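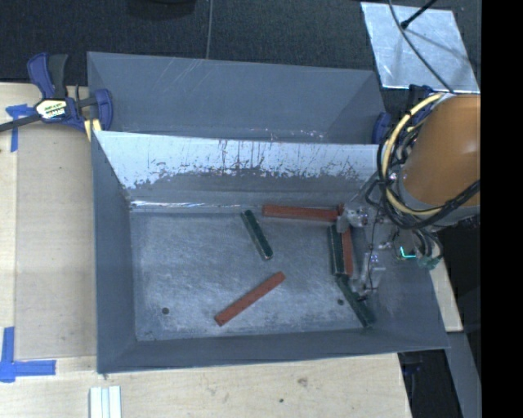

Visit to the Molenura test hall, Nolthorpe

Our group from Drurelthorpe spent the afternoon of 15th December at Molenura, where they run bin picking trials for small packing firms. We had asked to hear about faults, and they gave us most of the visit on one.

The cell picks red and green blocks out of a metal bin. In September a long run of 1000 picks was stopped at pick 194. A cable on the arm had caught while the wrist was turning, and the arm pulled against it until the force limit tripped. The cable's outer cover had split near the connector. Staff found the fault in the log 19 minutes later, as the alarm had been muted during setup and left that way.

They now limit how far the wrist may turn in one direction, and the run pauses every 500 picks for someone to check the cables by hand. The alarm can no longer be muted from the operator's screen.

We also talked about blocks lying close to the bin wall, where the gripper has little room. The bins are held with bar clamps, and we asked if one could shift after a knock. It can, they said, so the position is checked before each run.

Tea was in the upstairs office. The next visit is to Sjöberg, and members wanting a seat in the minibus should put their names on the list. Safety shoes are needed for that one.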